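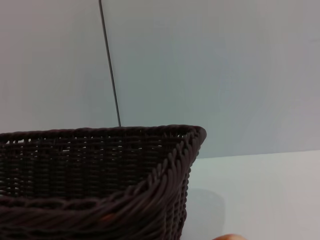

Progress Report to the Ardeleanu Fund
Project: Teaching Household Handling Tasks by Demonstration
Reporting period ending January 2020
Submitted by: Safta Surdu, project lead, Urska Laboratory

1. Purpose of this report

This report describes the work carried out under the second installment of the grant. It covers the collection of demonstrations by remote control and by hand guiding, the training of the first task models, changes to the work plan, and the use of staff time. Spending is reported separately in the form supplied by the Fund.

2. Work completed

The project set out to learn whether a person with no background in programming can show a robot arm a simple household task well enough for the arm to repeat it. The task family chosen for this period is placing small items into a basket and taking them out again. The basket is dark brown and woven, with a thick rolled rim, and it is used on a white table against a plain pale wall. The camera is carried close to the gripper, so the rim and the corner of the basket often take up much of what the operator sees.

Demonstrations were recorded in two ways. In the first, the operator stands beside the arm and moves it by hand. In the second, the operator sits at a separate desk and drives the arm with the Jata hand controller while watching the camera view on a screen. A total of 189 demonstrations were accepted into the training set. Each was reviewed by Darius Manole before acceptance. Recordings were rejected when the operator stopped for a long time in the middle of a movement, when the item was dropped outside the basket, or when the controller lost its connection.

Twelve operators took part. All received the same short introduction and were allowed to practice until they felt ready. Practice runs were not kept.

3. Findings to date

Hand guiding was learned faster. Most operators were comfortable with it within their first session, and their movements toward the basket were direct. Its main weakness was at the rim. Operators tended to pull the arm over the edge in a wide arc, and the trained model copied this habit, lifting items much higher than the task required.

Remote control gave slower but more careful recordings. Operators who could see only the camera view approached the rim in small steps and corrected themselves often. These corrections proved useful in training. Models trained on remote demonstrations recovered better when the basket had been turned or shifted from its usual place, and this was the clearest difference between the two methods.

Judging depth on the screen remains difficult. The near rim is close to the camera and can appear blurred, while the far wall of the basket, where the weave is more open, lets light through and can be hard to read as a solid surface. Three operators reported that they could not tell whether the gripper had passed the rim until they began to lower it. Cornel Munteanu has tested a simple sound cue that rises in pitch as the arm comes down. Early comments from operators are favorable, but the cue has not yet been used in accepted recordings and no claim is made for it here.

Taking items out of the basket is behind placing them in. The walls hide small items from several approach angles, and the model sometimes closes the gripper on the weave. Work on this part of the task will continue into the next period.

4. Changes to the work plan

The Fund was told in August that the Pamemlow gripper would be delivered later than agreed. It has since arrived and been fitted. The softer fingers hold the rim without slipping, and the planned task of moving the basket itself can now begin. The delay used up the time set aside for the comparison of table heights, and we ask that this comparison be moved to the final period. No added funding is requested for this change.

A second change concerns how operators are scheduled. Sessions were first planned as a half day. Reviews showed that the quality of recordings fell in the second half of a session — mainly in the remote control setting, where the work is more tiring to the eyes. Sessions are now shorter, and each operator returns for a second visit. Bogdan Roman has rewritten the operator instructions accordingly, and a copy is attached as Annex B.

5. Staff and equipment

Radu Ursu joined the project as equipment technician and is responsible for the arm, the camera mount, and the daily checks. The camera mount was replaced once during the period after it worked loose. Recordings made between the last good check and the repair were removed from the training set, 29 in all, and are not included in the total given in Section 2.

There were no injuries. The emergency stop was used on two occasions, both during practice, and both were entered in the safety log.

6. Plans for the next period

Recording will resume with the new gripper once the force limits have been set and signed off. The first block of sessions will be given to removing items from the basket, using remote control only. The second will cover moving the basket across the table by its rim, with both methods. The sound cue will be offered to half of the operators so that its effect can be measured.

We also plan to invite several of the present operators back to watch the trained model perform the task they taught, and to record their corrections as new demonstrations. The consent form for this activity is under review at Urska and will be sent to the Fund for information before any sessions are held.

Annex A: Record of accepted demonstrations
Annex B: Revised operator instructions
Annex C: Safety log, extract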